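Reuse of Feather Shuttlecocks in Club Training: Sorting Criteria and Handling Time

Project report, Sports Equipment Management module
Submitted October

1. Background

The badminton section at the Carrasco sports hall uses feather shuttlecocks for all of its sessions, including beginner drills. Feather shuttles wear quickly. A shuttle that no longer flies true is useless in a match but can still serve in multi-feed drills, where the feeder sends shuttles over the net in quick succession and the player's footwork matters more than exact flight. Before this project, used shuttles were swept off the court after each session and put in a storage bin without being checked. Coaches then drew from the bin at random. Complaints about uneven flight during feeding drills were common, and some coaches opened new tubes to avoid the problem.

The project looked at whether a simple visual sort, done on the court floor at the end of a session, could separate usable shuttles from waste without taking up too much hall time.

2. Scope

Only feather shuttlecocks were included. Nylon shuttles, which the junior group uses outdoors, were left out. No attempt was made to repair feathers or to re-glue loose ones. Steaming of feathers before play was also left out, as the hall has no suitable place for it.

The project did not measure flight speed with instruments. A standard underhand stroke from the back boundary line was used as a rough check on sorted shuttles, as described in section 4.

3. Sorting criteria

Three grades were defined.

Grade A: all feathers present, no broken shafts, skirt round when viewed from the cork end. Slight ruffling of the feather tips is allowed. Suitable for practice games.

Grade B: frayed or bent feathers, but no more than one broken shaft. Skirt may be slightly out of round. Suitable for feeding drills.

Grade C: two or more broken shafts, missing feathers, loose stitching, or a cork that is cracked or soft. Discarded.

The first draft of the criteria had a fourth grade for shuttles with damage to the cork only. This was dropped after the first trial. Cork damage nearly always came together with feather damage, and the extra grade slowed the sorter down for no gain.

The order of inspection was fixed: cork end first, then skirt from the side, then stitching. Looking straight at the cork end shows at once whether the ring of feathers is round. Shuttles that fail at this step can be graded without turning them further. In the early trials the sorter tended to look at the side of the skirt first, and several out-of-round shuttles were passed as Grade A.

4. Method

Each trial started with the full contents of one storage bin tipped onto the court surface. The floor was swept beforehand so that dust and loose feather pieces would not be carried back into storage. The sorter sat on the floor within reach of both the pile and the bin.

Shuttles were picked up one at a time in each hand, inspected, and placed. Shuttles were held by the cork at all times when being moved. Gripping by the skirt was found to bend feathers that had been sound before handling, and was ruled out after the first trial.

Grade A and Grade B shuttles were handled in separate passes. In the first pass only Grade C was removed. In the second pass Grade A was picked out and put into empty tubes, all facing the same way. What remained was Grade B and went back into the bin.

A single-pass method with three containers was also tried. It was faster on paper, but the sorter had to reach across the pile for the third container, and more shuttles ended up in the wrong place.

After sorting, a sample was taken from each of Grades A and B and hit from the back boundary line with a full underhand stroke. Wobble in flight was recorded as none, slight or strong.

5. Results

The main trial batch held 89 shuttlecocks. Of these, 54 were graded as usable (A or B combined) and the rest were discarded. The share of Grade A was small, as expected for a bin that had been filled over several weeks of training.

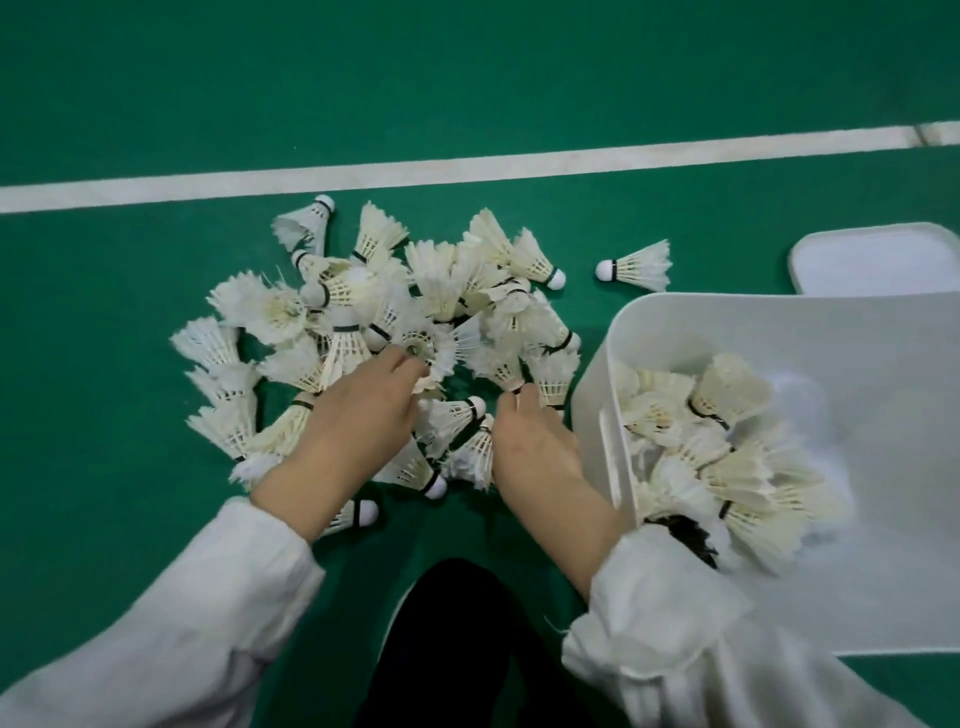
Pile height affected sorting speed more than was expected. When the shuttles were left in a deep heap, skirts locked into each other and lifting one often pulled up its neighbor. Spreading the heap to a shallow layer before starting reduced this. A very wide spread was no better – the sorter then had to lean or move, and lost the time gained. The best arrangement was a layer two or three shuttles deep, kept on one side of the body, with the bin on the other.

In the flight check, Grade A samples showed no wobble or slight wobble. Grade B samples were mixed. Strong wobble was found mostly in shuttles with one broken shaft, which suggests that the Grade B limit could be tightened if enough shuttles are available.

6. Storage

The bin used was an open plastic type. It is light and easy to carry to the side of the court, but a full bin puts weight on the shuttles at the bottom. Some skirts were found flattened on one side after storage, including skirts that had been round when sorted. Tubes avoid this but take longer to fill and are awkward for feeding drills, where the feeder needs to grab shuttles quickly.

The suggested arrangement is tubes for Grade A and a part-filled bin for Grade B. The bin should not be filled to the rim.

7. Limits of the work

All sorting was done by one person, so agreement between sorters is unknown. The total number of trials was 4. The line between slight and strong wobble was judged by eye. Hall temperature and humidity were not recorded, although both affect how brittle feathers become.

8. Recommendations

Sort at the end of a session, while the court is still booked. Remove Grade C first. Inspect from the cork end. Hold by the cork only. Spread the heap before starting and keep the bin within arm's reach. Repeat the sort before the bin is full.

A follow-up project could compare wear between sessions on the main court and sessions on the side court, where the ceiling is lower and more shuttles hit the beams.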